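Learning to cook for one

2023-12-04

When I moved to Drutelgate in January, I did not know how to buy food for one person. At home my mother cooked for six, and I only knew her sizes. In the first month I made a pot of soup so big that I ate it for seven days, and after that I could not look at a carrot.

My coworker Tatsuya Maruyama gave me simple advice. He told me to write down what I throw away, not what I eat. So I kept a small notebook next to the sink. It was a little embarrassing to read. Half a cabbage, bread, rice, again bread. I was buying bread because the bakery smells good, and I don't even like it so much in the morning.

Now I go to the market two times in a week and carry only one bag. If the bag is full, I go home. I also stopped to buy the big sack of onions, even if the price is better.
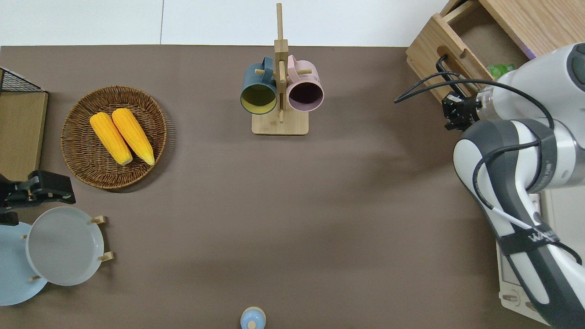
Corn is still my favorite thing to cook when I am tired. I boil it for a few minutes, then butter, salt, and a little soy sauce, the way my uncle Osamu made it in summer. Two ears is a dinner for me. Sometimes I eat one and cut the other for fried rice the next day.

The notebook is almost full, and the last pages have only short lines. Last week I wrote one word, parsley. I still have no idea what to do with so much parsley, so if you know a recipe, please write me.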